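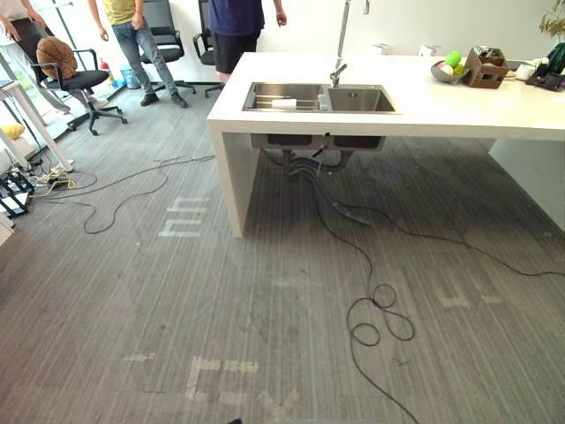
Talarico Laboratory, Drunton
Posted Tuesday, January 19, 2021

4. Evaluation of the Prerar Kit on Kitchen Tasks

Figure 1. The kitchen island with its double sink and the floor around it, seen from head height.

4.1 What was supplied

Prerar is a rental kit for mobile manipulation work in indoor spaces. It comes as a wheeled base with a lift column, two arms with parallel grippers, a head camera unit, a base station, and a software package called Ha that handles mapping, grasp planning and recording. The vendor rents the kit for $3000 a month, with remote support during business hours. We took it on a short contract that began in October and ran it against household tasks of the kind described in Section 3. The kit was used as delivered. We changed no hardware, and the only software settings we touched were the ones the manual tells the customer to set: arm speed, stopping distance, and the height of the lift column at rest.

Setup was handled by our own staff from the printed guide. Most of it went as written. The guide assumes that the base station will be placed against a wall and left there, and it says little about cable routing in rooms where the robot has to drive on every side of a piece of furniture. This turned out to matter more than we had planned for, and we return to it in Section 4.4.

4.2 The test area

Kitchen tasks were run at a freestanding island on a carpeted floor (Figure 1). The island has a white countertop, thick side panels, and a stainless steel double sink set into the near edge, with the left basin slightly larger than the right. A tall chrome faucet stands behind the basins. The underside of the sink is open, so the drain pipes and hoses are exposed between the panels.

We consider the island a fair but demanding test for a kit in this price range. The surfaces are pale, the wall behind is white and bright, and the steel basins reflect whatever is above them. A gripper reaching into a basin has to clear the front rim, the divider and the faucet. The open plumbing is also a hazard for a wheeled base that is allowed to drive close, and we wanted to know whether Ha would treat the space under the counter as free.

Objects were left in ordinary places. A gray bowl of green fruit was kept to the right of the sink with an open brown box of assorted small items beside it, and there was a leafy potted plant at the far right. We also put light objects in and near the basins; the figure has a white roll lying across metal rods in the left basin and a small translucent bottle near the divider. White tape on the carpet is visible to the left of the island and in front of it. Office chairs stand on the far side, which leaves a narrower path behind the island than in front.

4.3 Tasks and procedure

The kitchen tasks were drawn from the list in Section 3. The robot was asked to approach the island from a start point on the open floor, find a named object, pick it up, and put it down in a named place. Some requests moved an object along the counter, and some moved it into or out of a basin. A further group asked only for an approach and a stop at working distance, with no arm motion. Requests were typed at the base station by an operator who could see the robot at all times and had the stop button in reach.

An episode starts when the request is sent and ends when Ha reports that it is done or has given up, or when the operator stops the robot. We recorded 2266 episodes over the contract, including those outside the kitchen. Each was judged by the operator against a written rule. An object set down in the right place but tipped over was judged a partial result. We did not repeat an episode because it had gone badly, and we did not drop any from the analysis except where the recording itself was damaged.

People were allowed in the area during the runs. They were told to stay out of the robot's planned path, and otherwise to stand or sit where they liked. Chairs were not returned to fixed positions between episodes. A customer renting this kit is unlikely to have a cleared hall to put it in, and a result from a cleared hall would tell that customer little.

4.4 Driving and approach

The base was the strongest part of the kit. It held its position well on the carpet, and approaches to the front of the island were repeatable enough that the arms could begin work without a second correction. The floor tape caused no trouble for the map. On the few occasions when the base stopped short, the log showed that Ha had seen a chair leg or a person near the path and had chosen to wait, which is the behavior the manual describes.

The space under the sink was handled less well. Ha builds its driving map from a band of heights near the floor, and the drain pipes hang partly above that band. In early runs the planner was willing to nose the base in under the counter between the side panels. We stopped these episodes by hand and drew a keep-out area around the island in the map editor, a step that takes little time. The vendor's support desk confirmed that this is the intended fix. We think it should be in the setup guide, on the page about kitchens, where a new user will look for it.

Cables were the other weak point. The planner does not see a thin black cable on gray carpet with any reliability. Loops of cable lying in front of the island were driven over when the operator did not clear them in time, and a loose loop can catch on a caster. The kit includes clips but no floor covers. Anyone planning to use Prerar in a room with floor-level wiring should budget for covers and fit them before the first day — ours went down late, and the episodes recorded before that include stops that had nothing to do with the robot's own ability.

4.5 Picking and placing

Performance on the countertop was good for objects with a clear outline. Green fruit in the gray bowl was found quickly, and the gripper usually came away with a single piece. When the bowl was piled high, the arm sometimes pushed a neighboring piece over the rim while closing. Ha has no notion of what else moves when one item is taken, and it reported these episodes as complete. Our operators marked them as partial.

The open box was harder. The camera looks down into it at a slant, so the near wall hides part of the contents, and items lying against that wall were often missed. Raising the lift column before the search helped. The kit can do this by itself if the option is turned on, but the option is off by default and is described only in a table near the back of the manual.

Pale objects on the pale counter gave mixed results. Under bright light the edges of a white item against the white surface could be lost, and the planner would then place the grasp to one side. Closing the gripper on nothing is detected and reported correctly. The retry that follows uses the same image, however, and therefore tends to repeat the same error. A fresh image for each retry would be a small change with a real benefit, and we have passed this on to the vendor.

Work in the basins divided sharply by object. Opaque items resting clear of the walls were picked up with few problems. Translucent bottles were the worst case in the whole study. The depth reading passes through or bends around them, and against steel there is little color to fall back on. The faucet also limited the arm. Ha treats it as a solid column with a wide margin, so some positions toward the rear of the basins were declared out of reach even though an operator driving the arm by hand could get there. The margin can be reduced, though we left it alone for the reported results.

4.6 Recording and support

Every episode is saved with camera streams, joint positions and the planner's log. The storage unit in the kit holds up to 2000 episodes according to the vendor, so we had to move data off it once before the contract ended. The export tool is slow but did not fail. File layout is documented, and our own scripts could read the recordings without conversion.

Support replies were prompt and for the most part useful. The staff knew the software well and were open about known faults. They were less sure about the base station, and one question about its power supply was never answered in full.

4.7 Suitability

For a laboratory that needs a working two-arm platform for a limited period, the kit is a reasonable choice at its price. Driving is dependable once keep-out areas are drawn and cables are covered. Picking from an open counter is good enough to build on. We would not recommend it as delivered for projects that center on clear containers or on deep sinks, where the depth camera sets the limit and no setting we are aware of removes it. Groups that plan to write their own grasping code can bypass that part of Ha and keep the rest, and Section 5 reports what we obtained when we did so on the same island.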